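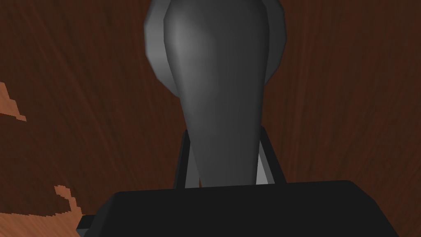
The slim finger will never hold up on a door, according to James. It was the first comment under yesterday's entry, and there was a second one asking why I don't just run the wide pads on both arms and be done with it.

Fair enough. I had the same doubt in February, when the Hidness fingers slipped off every edge I tried. So today I went back to the doors in the simulator and ran both sets again with nothing else changed. Same controller, same friction values, same starting pose for the body.

Mar 9, 2019. Zavier build, 4 door setups, 700 tries each with the Hidness fingers and then the same again with the Timier ones. I let the first batch go overnight and the second one took most of the morning. I lost an hour to a wrist limit I had typed in wrong and had to throw that part out. 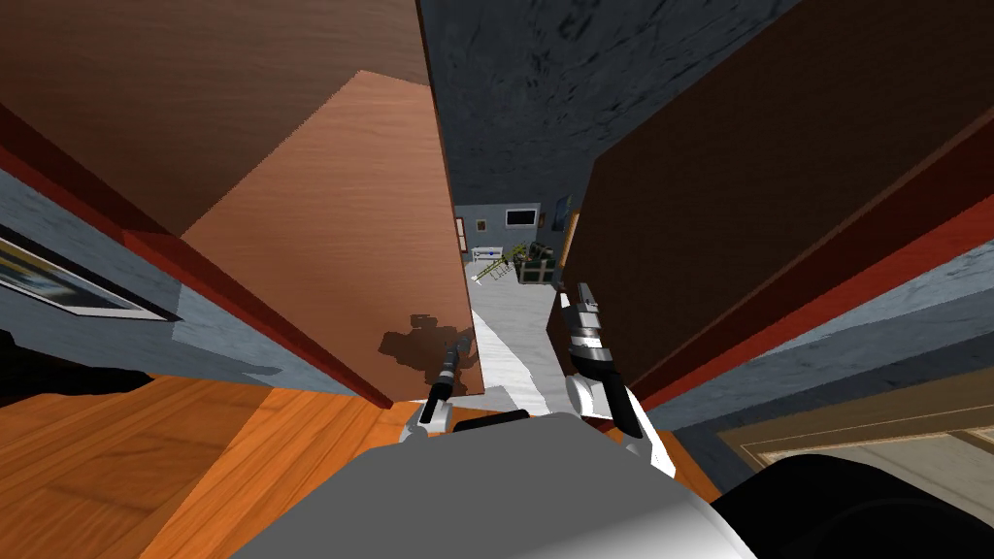 The gap between two panels is still the hard part. With both arms reaching forward the wrists end up close together, and the planner gets nervous and backs one of them off. The Timier fingers need less room at the tip, so it backs off less. The Hidness ones grip better on a flat face once they get there - I'll give James that much.

The head camera is another problem. Looking down past the body, it loses the edge of a panel as soon as a hand comes up in front of it. The wrist view helps close in but has nothing useful to say about where the door is. I want to try switching between the two partway through the reach. Blending them was a mess last time.

Controller step is back at 4,000 per second. Lower than that and the fingers buzz against the wood.

Tomorrow: redo the lost hour, then mixed fingers, one kind per arm. Need to rename the log folders before I forget which is which.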